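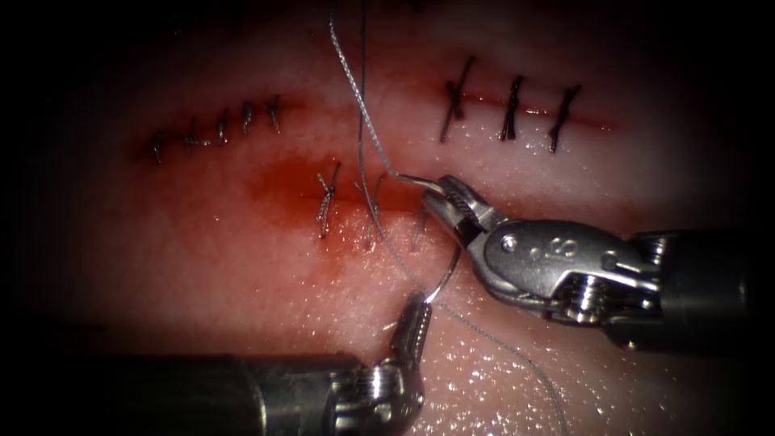 浅粉色仿真组织垫，左上方切口已用深色线间断缝合

九月，星期一
记录：Jin-sol Gil

接着上周没写完的。软料表面发黏的问题还在，今天主要查这个，顺便把调色的几条记录补上。

上周浇的那批，脱模以后朝下那一面（贴模具的一面）摸着发黏，手指按上去能留下印子，朝上那一面正常。单看这一点，配比错的可能性不大。配比要是偏了，整块都应该不对，切开看里面也该软塌塌的。我拿刀片从角上切了一条，断面干净，里面固化得很好，只有贴着模具的薄薄一层没固化透。用纸巾擦，能擦下来一点东西，再擦下面就是好的。

所以还是往抑制固化那边想。铂金催化的料怕硫、怕锡、怕胺，这些大家都知道，问题是哪儿来的。能想到的来源先列下来，免得查到一半忘了：

模具。外框是老的，底板是新换的。底板上刷过一遍封闭漆，漆是谁刷的、刷了几遍，本子上没写。以后刷漆也要记。

脱模剂。原来那罐 Marino 用完了，上周开的是新罐，标签一样，闻着味道好像重一点，这个不能算数，我那几天鼻子不通。

手套。柜子里乳胶的和丁腈的混在一个盒里了。乳胶的含硫，碰过的地方会不固化，以前吃过这个亏，当时是整整一圈指印。这次没有指印的形状，是均匀的一层，我觉得不像手套，但还是把乳胶的全挑出来放到木工那边去了。盒子外面写了字。

搅拌棒和杯子。杯子是纸杯，内壁有涂层，一直用，没出过事。搅拌棒换过一批，木头的。木头本身一般没事，就是含水，会带气泡。

油泥。底板在换之前做过原型，用的油泥是含硫的那种，在同一张桌子上刮的。桌面我当时擦过，擦得多干净说不准。

上午做的事：

把模具拆开，底板、外框分开清洗，洗洁精一遍，清水一遍，异丙醇一遍，晾着。外框的内角里有旧料，用竹签剔出来的，别用钢针，上次把角划花了，划痕会印到成品上，看得很清楚。

然后做小样。没有直接浇大的，料贵，浇坏了心疼。小样一共三份，都用 Tratero 的 A、B 组分，等重量，油的比例不动：

第一份浇在新底板的边角料上，刷过封闭漆的，不喷脱模剂。
第二份浇在同样的边角料上，喷 Marino 新罐。
第三份浇在玻璃片上，喷 Marino 新罐。

本来还想做一份玻璃片不喷东西的当对照，又觉得玻璃不喷东西的情况已经做过很多次，没有问题，就省了。写到这里又觉得不应该省，条件还是同一天的才好比。下次补上。

三份同时放进烘箱，温度设在70度。烘箱的门封条右下角有点翘，关门以后要用手再压一下，不压的话显示温度到了，里面靠门的位置是偏低的。东西尽量往里放。

中间等的时候整理了料架。Tratero 的 A 组分还剩一桶整的和一桶底子，B 组分比 A 少，明显对不上，说明有人（很可能就是我）有几次 B 称多了又没记。两个组分应该一起用完的。B 桶上的批号是2221，A 桶的批号蹭掉了，只看得出前面的字母。以后到货先拍照再上架，或者拿记号笔在桶盖上再抄一遍，桶身上的总会被溶剂擦掉。

Vevon 的硅油还够用。那瓶盖子拧不紧，瓶口一圈都是油，下面垫的纸板已经透了，换了一块。硅油沾到哪儿都麻烦，特别是不能让它上到喷漆那边的台子，一沾就起鱼眼，到时候他们又要来找我们。拿过油瓶的手套直接扔，别再去开抽屉。

下午看小样的结果：

第一份，贴底面发黏，和大件一样。
第二份，发黏，比第一份略轻，差别很小，我不敢说是真的有差别。
第三份，完全正常，干爽，揭下来一面镜子似的。

脱模剂可以先放过了，问题基本落在底板的漆上。第二份略轻，可能是脱模剂在漆和料之间多少隔了一层。要么是漆没干透，要么是这种漆本身就不行。这两种情况的处理办法不一样：没干透就再烘一烘，漆不行就得全部打掉重来。

打掉很费工夫，先试烘。把剩下的漆面边角料放进烘箱，没放料，空烘，准备放到下班。明天再浇一个小样在上面。如果还黏，就不折腾了，底板直接换成玻璃，或者覆一层 PET 膜。覆膜的好处是脱模快，坏处是边上容易起皱，皱纹会印出来，得用刮板从中间往外赶，赶慢一点。底下衬一点水比较好赶，但水跑到料里又是气泡，膜的边要用胶带封死。胶带也得先试，有些胶带的胶也会抑制固化，几年前那卷米黄色的就是，现在抽屉里应该没有了，看到请扔掉。

关于称量。这次大件一共要373克混好的料，杯壁上会挂掉一些，所以要多配一点。挂壁的量和油的比例有关系，油多的时候挂得少，流得快。我以前是凭感觉多加，今天把三只用完的杯子重新称了一遍，减去空杯，挂壁的量比我想的多，难怪上次浇到最后差一个角，又临时补配了一杯。补配的那一杯颜色对不上，看得出一道弧线。宁可剩下来去浇小样，也不要补。

秤也说一句。靠窗那台读数会飘，空调一开就飘，关了空调又好。称大份无所谓，称色浆的时候不行，用里间那台，罩子放下来再读。电池快没电的时候它不报警，只是反应变慢，看到数字跳得慢就换电池。

色浆这边。Jotidon 的几支里，红的着色力最强，一点点就过头，每次都是加多了再往回救，越救料越多。今天换了个办法：先拿一小杯 A 组分把红色浆化开，做成淡的母料，再往大杯里加母料。这样加一滴的变化小得多，手抖也没关系。母料里只有 A，没有 B，不会固化，盖好可以放着用。放久了会沉底，用之前要搅，瓶底要刮到。还有一点，加了多少母料，就等于多加了多少 A，配 B 的时候要算进去。这一条我上周就忘了一次，还好量小，没看出影响。

肤色不要在日光灯下面对。在日光灯下对好的颜色，拿到窗边看偏绿。今天在窗边重新对了一遍，加了一点点黄，红没有动。料在杯子里看和浇薄以后看也不一样，杯子里显得深，所以每次都抹一点在白瓷片上看，厚度抹到和成品差不多。瓷片上的小样不要擦掉，固化了揭下来贴在本子里，今天的贴在这一页背面，胶带粘不住硅胶，用订书钉钉的。

消泡。真空桶的密封圈翻了个面，抽得比原来快。抽的时候料会涨起来，再塌下去，塌下去以后继续抽一会儿再停，别一塌就停。杯子要高，料面上面至少留出几倍的空，上个月溢出来的那一次把管路也堵了，拆洗花了一个下午。管路现在加了个缓冲瓶，瓶子里如果看到有料，先停泵，慢慢放气。

浇的时候从一个角往下浇，细细一线，让它自己流过去。有人喜欢从中间浇，快是快，边角容易窝气。底板要先找平，用水平仪看两个方向，桌子腿下面垫的那片塑料不要拿走，那是垫平用的，不是垃圾。

分层浇的问题还没定。面层要硬一点、薄一点，底层软，两层之间的结合时好时坏。我的经验是面层到了还粘手但不沾料的时候浇第二层最牢，再晚就能整层撕下来。可是这个时间窗口跟室温关系太大，九月早晚差得多，上午的时间拿到下午用就不对。应该每次在旁边放一个同样厚度的小片，用手指去试小片，别去碰大件。面层和底层之间垫网布的做法也试过一次，网布能挡住撕口往外跑，但气泡都藏在网眼里，抽真空也抽不干净。如果要用网布，先把网布在 A、B 混好的料里浸透，挤一挤再铺。

撕口的测试这次没做，夹具被借走了。

待办：
封闭漆空烘后再浇一份小样，同时补玻璃片不喷脱模剂的对照。
问一下漆的型号，桌上那罐没有标签。
A 组分批号，翻送货单看能不能对上。
烘箱门封条，先用高温胶粘回去，不行再买。注意选不影响固化的胶，粘完空烘一次散味道。
白瓷片快用完了。
里间秤的电池。

下班前又看了一眼上周那块发黏的，放了这么多天，黏的程度没有变化，看来不会自己好。撒了滑石粉，摸着不黏了，只能当裁切的试料用，已经在背面写了“试”字，别拿去当正式的。

空烘的边角料下班时取出来了，放在烘箱顶上，烘箱已断电。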